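How many demos before it stops fumbling the card?

Posted by cardslot_kev, 25 June 2021

Right, quick one as I've got to be back in the cell in ten minutes. We're collecting teleop demos for a card handling task, working name Cernedora. Pick a card, bring it up to the fixture board, seat it in a slot, let go, back off. Two fingers, wrist camera plus one fixed view.

Got 192 good episodes so far. Policy trained on those does the approach fine and then goes to bits at the last bit, tilts, catches the lip, sits there pushing. Do I just keep going or is something wrong with what I'm recording? Boss has read somewhere that you need 4,000 and is now saying 4,000 to everyone.

---

mudlark77

4,000 of the same thing is a waste of a summer. What's your spread like? If every demo starts from the same pose you've got one demo, recorded a lot.

---

cardslot_kev

Start pose moves a bit. Board doesn't, it's bolted. Operators are told to vary the approach but after lunch they all do it the same way, me included.

---

tin_whistle

Disagree with mudlark. For insertion you want loads of near identical ones, the tight part needs density. Variety in the approach, fine, but the last stretch should be boring and clean. We did the Hakau connectors that way and it was ok.

---

mudlark77

And did it recover when it missed?

---

tin_whistle

Not really, no. But it missed less.

---

mudlark77

Well there you go. Kev's problem is the recovering. It's pushing on the lip becuase no demo ever shows it on the lip. Record starts from bad places. Card tilted, card half a width off, card touching the wall of the slot, and then fix it. I'd do one in 4 like that.

---

greasy_thumb

Can you put up a wrist view? Half the time with these it's that the camera can't see the edge that matters.

---

cardslot_kev

Yeah, hang on.

---

cardslot_kev

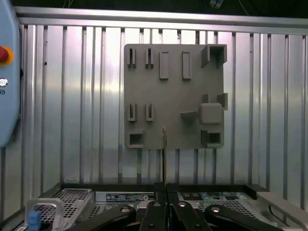
Wrist cam view, card in the gripper, board up behind.

Four narrow slots are the ones on the left, two over two. Ignore the square holders, they're for another job.

---

greasy_thumb

Ok so you're looking at the card edge on. It's a thin line below a grey board, with a shiny ribbed wall behind the lot. I wouldn't trust any network to get tilt out of that, specially tilt towards or away from the camera. What res are you training at?

---

cardslot_kev

Shrunk quite a lot. Don't laugh.

---

greasy_thumb

Not laughing but thats half your answer. Crop before you shrink. Keep the fingers and the board, bin the sides. The estop on the left is taking up pixels and it isn't going to help anyone seat a card. And hang something matt over that corrugated stuff, the bright stripes will shift every time the wrist moves.

---

tin_whistle

Wouldn't cover the wall myself. Cover it for the demos and you've got to cover it forever. Fullwood lot did that, took the sheet down in October and the whole thing fell over.

---

greasy_thumb

So leave it up then? It's a sheet.

---

tin_whistle

If it's going to a customer you don't get to choose their wall.

---

cardslot_kev

It's not going to a customer, it's staying here, so the sheet's fine by me. Cropping first though, costs nothing. Old episodes are saved full size so I can redo those too.

---

bennani_rig

Bit late but we run the Bennani setup which is similar. Check your operators are looking at the SAME view the policy gets. Ours were peering round the side at the real board and correcting off that. Demos looked lovely, policy had no chance as it never saw what they saw. Made them drive off the screen only. Slower, and they moaned, but worth some 10 points on seating for us.

---

cardslot_kev

Oh. Yes we all lean round. Everyone leans round.

---

mudlark77

Start there then. Screen only, crop, and a batch of bad starts. Retrain before you collect any more of the ordinary ones. And tag the bad starts in the file names or you'll never pull them apart later.

---

tin_whistle

Still say don't drop the clean ones.

---

cardslot_kev

Not dropping anything. Will do the crop tonight and retrain on the old lot, then the bad starts next week. Will post numbers if they're not embarassing.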